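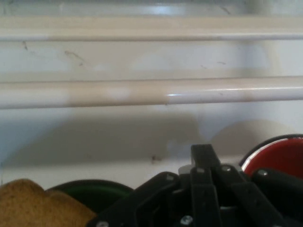

Deok-su Cheon wrote to us in February to ask whether a place that sells used refrigerators could really be trusted with his grandmother's, and went on to say that he had called three other shops first and been told by every one of them to buy something new. We liked that letter so much that we asked if we could start this page with it, and he said yes, as long as we also mentioned that the refrigerator in question makes very good ice.

So, hello! We are Wekivgate Appliance, and we repair, refurbish and resell household refrigerators, freezers, washers and dryers out of the old feed store on Skullard Road. If you have driven past it you will remember the green doors and the loading dock, and possibly our dog, who likes to lie on the loading dock and has to be asked nicely to move whenever a delivery comes in.

How we got started

The shop opened 17 years ago with one bench, one van and a telephone that only rang if you left it near the window. Back then we did house calls only. People would have a freezer quit on them the week before a holiday, with a whole side of beef in it, and we would drive out with a box of parts and try to get it going before supper. A lot of our customers from those first winters are still our customers, and some of their children are now too, which makes us feel old but in a pleasant way.

The selling side came later and more or less by accident. Folks who were moving or remodeling kept offering us machines that had plenty of life left in them, and we kept saying yes, until there was no room to walk through the garage. We rented the feed store for the summer, just to have somewhere to put everything. We have been there ever since, and have bought the building, and have finally gotten the smell of molasses out of the back room (mostly).

What we do to a machine before you see it

Every refrigerator that comes through the door gets emptied of its shelves and drawers, scrubbed, and left running for three full days with a thermometer inside. We check the door seals, clear the drain, vacuum the coils and listen to the compressor, and if we don't care for what we hear, it goes to the parts room. Washers get run through hot and cold cycles with a load of old towels. Dryers get their ducts and drums cleaned out and new belts if the old ones look at all tired.

We don't paint over scratches. A used appliance is going to have some marks on it, and we would much prefer you see them in the showroom, with the lights on, and decide for yourself whether they bother you. What we do promise is that the thing will work, and if it stops working in the first year, we'll come out and fix it and there won't be a bill.

The people

There are 13 of us now, counting the office and both delivery crews. Most of us learned the trade right here at the bench, and a few came over from heating and cooling work and had to get used to customers who want to tell you about their casseroles while you're under the sink. We love that part, by the way. If you call the shop in the morning you'll most likely get somebody who can answer a repair question on the spot, and if you call after lunch you may have to wait a bit for a call back, as that's when everyone who knows anything is out in the vans.

Jikus, our parts counter

A few years back we gave the parts room its own entrance and its own name, Jikus, and it has turned into quite a little business. We keep more than 1,000 shelves, knobs, gaskets, hinges, crisper drawers and door bins pulled from machines that couldn't be saved, all sorted by make and model. If the plastic rail on your door bin has snapped and the manufacturer stopped making it long ago, come and see us before you give up on it. Bring the broken piece if you can, and the model number, which is usually on a sticker inside the fresh food section, up near the top or down behind the drawers.

You are also welcome to come in and just ask. We'll happily tell you how to do a simple repair yourself and sell you the part for it, and plenty of people have gone home with a gasket and a page of handwritten instructions and done a lovely job.

Coming to see us

The showroom opens at 8 a.m. and Jikus opens at 9. Parking is around the side, and if you're picking up something heavy, pull right up to the dock and honk, and someone will come out to help you load. We take old appliances in trade as long as the cabinet is sound, and we'll haul away the ones that aren't for a small fee.

The coffee is on the table by the washers. Please help yourself, and please say hello to the dog.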